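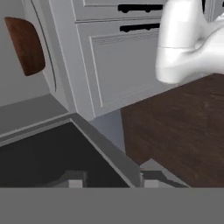
El griego de los martes perdidos

Selma Kneževič lleva tres gramáticas de griego bíblico compradas y ninguna terminada. La primera la abandonó en el aoristo; la segunda, en el prólogo, que tenía 160 páginas y una opinión muy firme sobre los protestantes. Con la tercera se apuntó a un grupo.

El grupo se reúne a las siete de la tarde en la trastienda de la librería Halim y lo dirige Vasilică Crăciun, antiguo profesor de seminario, partidario del método lento. Lento quiere decir que en diciembre seguían en el primer capítulo de Marcos, versículo 6, discutiendo sobre langostas.

«El vocabulario no se memoriza, se padece», sostiene Crăciun, que reparte cada trimestre una lista de 104 palabras y luego pregunta las que no están en ella.

Nokuthula Nel, que predica en una parroquia pequeña, llegó buscando munición para los sermones. Ahora predica más corto. Dice que le da apuro afirmar según qué cosas después de haber visto de cuántas maneras puede traducirse una preposición. Sus feligreses, por lo visto, están encantados con el griego.

Kneževič ha subrayado ya media gramática, en dos colores cuyo significado no recuerda. Para la primavera el grupo promete el capítulo segundo. Ella, por si acaso, ha empezado a mirar manuales de hebreo.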